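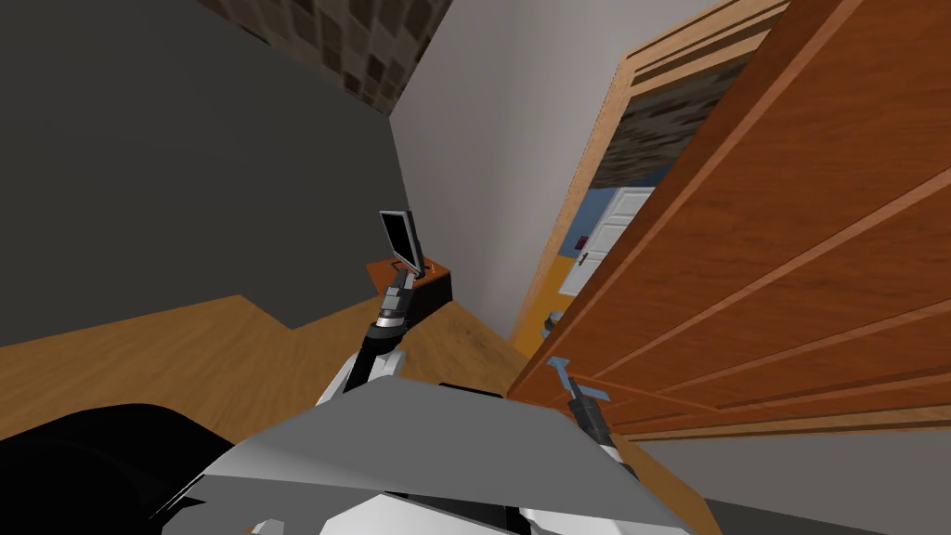 corner_flag_27
Two points from the last four is not a crisis. Wunetstead lost at home to a side that defended with nine men and took the one chance they got. It happens.

halfwayline
It happens once. It has happened three times since October and every time we give away the same goal. Long ball down our left, fullback is up the field, center back gets dragged out, cutback, tap-in. Everybody in the league has seen it by now.

corner_flag_27
The second one against Cluvow was a deflection. You can't put that on the fullback.

halfwayline
The shot was deflected. The cross that led to it came from the exact spot I'm talking about.

tinroof_end
I was behind that goal. He's right about the cross, but the midfield has to take some blame too. The holding player was level with the ball when it got hit over the top. If he drops five yards the center back can stay home.

Attendance was 489, by the way. Worst of the season for a home game.
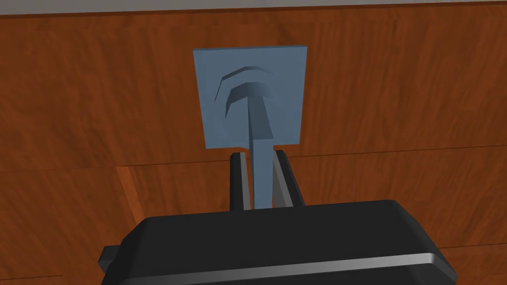 Forgot to add, I would go to a back three for the MacBrayne game. We have the bodies for it now that the two long-term injuries are back in training. Push the fullbacks on as wingbacks and let them stay there -- that's what they want to do anyway.

oldkeeper55
We tried a back three in preseason and conceded four.

tinroof_end
In preseason, with trialists. I don't think that tells you much.

oldkeeper55
It tells me the right-sided one can't turn. MacBrayne play two quick forwards and they will run at him all afternoon. Stay with four and tell one fullback to sit. Simple.

halfwayline
Agree with oldkeeper. You don't need a new shape, you need one of them to stop crossing the halfway line.

corner_flag_27
Then who gives us width? We scored 31 last season and more than half came from the fullbacks getting forward. Take that away and we draw every game 0-0.

halfwayline
I'd have taken 0-0 in all three of the ones we lost.

tinroof_end
Does anyone know if the Geterix Cup replay is still a 7:30 kickoff? The club site has two different times on it.

oldkeeper55
7:45. They changed it this morning.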